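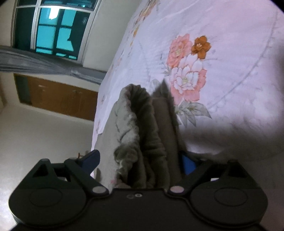 The Gray One

August | by the Silletum fiction desk

Print this story | E-mail this story

She started with the gray one because it was the biggest. Her mother had worn it on the ferry to Bandutside every winter, and it still had a Mirani ticket in it, stamped 6 a.m.

The bed was made with the flower sheet. She had thought of using the table, but the bed was wider and she could walk along one side of it. The suitcase stood in the hall.

She folded it the way she had been taught – sides in, then the bottom up. It came out crooked. She shook it open and laid it flat again. 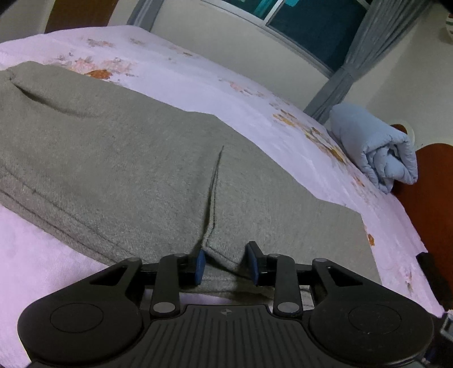

The gray one, laid out on the flower sheet.

Her brother called from Reter. He wanted to know if she was done.

"No," she said.

"How much is left?"

"The closet. The hall."

He said the truck would cost 60 more if it came after noon. She said that was fine. He said he could pay half, and she said that was fine too.

After he hung up she put the ticket in her own pocket. Then she took hold of a corner and began again – slower, with the window open and somebody's radio going down in the street.

Print this story | E-mail this story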